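Section 4. Gripper fingers: fitting, checking, setting the gap
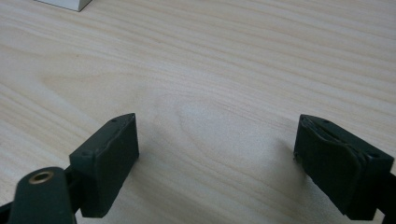 Finger set-up comes before camera set-up, before demos, before anything. Half the bad runs last term were finger problems that got blamed on the software. The fingers should stand level with each other, tips at the same height, inner faces turned towards each other over bare table. Look at the rims too. Where strips of rubber have started to peel and the edge goes ragged, as on the right-hand pad, you swap the pad before the session (see 4.4). Worn edges on the other one are fine for practice.

For club members and anyone borrowing the Brumov hand tool for a project. Read it once all the way through, then do it. Takes a beginner 21 minutes if the screws are where they should be.

4.1 What you need

Hand tool, from the grey case
Small hex key, the short one with tape on it
Spare pads, sold as Ivex pads, bag in drawer 2
Spare screws, same drawer, in the jar. Not the ones in the lid, those are for the Bundumano base
Gap block, from the same case
Soft cloth
Club logbook

If the gap block is missing ask Zerrin Kurtuluş. Don't cut a new one yourself, we had three different "standard" blocks going round at one point and none of the teams' numbers matched.

4.2 Before you start

1. Tool off. Battery out, on the table where you can see it.
2. Clear a patch of table big enough to rest your forearm on. Wipe it. Crumbs get in the linkage.
3. Trigger released, fingers fully open.
4. Wiggle each finger by hand, gently. A little play is normal. If one flops about, stop and go to 4.6.

CAUTION. Never put your fingers between the pads with the battery in. The grip is stronger than it looks and the trigger is easy to knock with your elbow.

4.3 Checking the screws

1. Find the two small screw holes on top of each pad. One near the tip, one further out on the shoulder.
2. Look straight down into each. A screw should be sitting in it, below the surface. If it sticks up it will catch on things.
3. Tighten the tip one first, then the shoulder one. Finger tight plus a quarter turn. No more.
4. Do the other pad.
5. Check the brass insert in the end of each mounting arm. Should sit flush and not spin. Press it with the flat end of the key, not your nail.

Note: dull or tarnished brass doesn't matter. A loose insert does. Once it spins the thread won't hold and the arm has to come off, which is a job for Rajeshwari Naidu and not for ten minutes before a heat.

CAUTION. No thread glue on the inserts. It gets on the plastic and cracks it. We lost two arms that way.

4.4 Changing a pad

Only when the rubber is lifting, or the pad has gone shiny and things slide out of it.

1. Undo the shoulder screw, then the tip screw. Put both in the lid, not on the table.
2. Slide the pad up and off. If it won't come, rock it. Don't lever it with a screwdriver.
3. Wipe the finger underneath. Old adhesive comes off with your thumb mostly.
4. Left and right pads are NOT the same. Letter is on the back. Hold the new one against the old one before you throw the old one away.
5. Slide the new pad on until it stops.
6. Tip screw in, loose. Shoulder screw in, loose. Check it's straight. Then tighten both as in 4.3.
7. Write it in the logbook: which side, your initials, cycle count off the tool's display.

Note: pads are meant to be checked every 3,850 cycles. In practise ours go sooner because of the sandpaper task. Go by what you see.

Note: you can trim a loose strip with scissors to get through a practice session. Not before a scored run. Güneş team did it in June and the pad picked up the cup fine and then wouldn't let go of the lid.

Swap one side only if only one side is bad. You don't have to do pairs, but do run the gap check again after, every time, even if you're late.

4.5 Setting the gap

1. Battery in. Tool on. Wait for the two beeps.
2. Rest the tool on the table, pads pointing away from you, fingers open.
3. Nothing between the pads except table. Move pens, cups, other people's parts.
4. Put the gap block between the pads, long side across. Hold it by the handle end.
5. Squeeze the trigger slowly until both pads touch the block. Both at once. If one touches first, let go and turn the centring screw a tiny bit towards the side that was late. Try again.
6. When they meet together, hold the trigger and press SET for two seconds. One long beep.
7. Release. Take the block out. Squeeze and release 8 times with nothing in it.
8. Put the block back and check again. If it still meets evenly you're done.

Plain wooden tables are good for this. The dark ones by the window make the pad edges hard to see, and a lamp straight above helps on those.

CAUTION. Don't let the pads scrape the table top when you close them. Lift the tool slightly — a finger's width is plenty. Scraping is what starts the rubber peeling at the bottom edge.

4.6 If something's wrong

One pad sits higher than the other.
Pad not pushed fully home. Undo both screws, push, redo.

Finger flops about.
Linkage pin has worked out. Battery out, tool back in the case, note on the case. Don't try to tap it back in.

Fingers close but don't meet.
Something stuck in the linkage, usually a bit of foam. Battery out, blow it clear, cloth. Repeat 4.5 from the start.

No long beep after SET.
You let go too early, or the battery's low. Charge it and do it agian.

Clicking when it opens.
Screw standing proud. Back to 4.3.

Pads touch the block together but things still drop out.
Dust on the rubber. Damp cloth, let it dry, try again. If it's still dropping things, new pads.

4.7 Before a scored run

Screws checked, both sides
No lifting rubber, either pad
Gap set on the day, not the night before
Logbook filled in, initials readable
Battery full, spare battery in the pocket of the case

Judges can ask to see the logbook page. No page, no run, and they won't wait for you to go and find it. When you've finished, tool goes back in the case with the fingers open and the battery out. Go on to Section 5, camera mount.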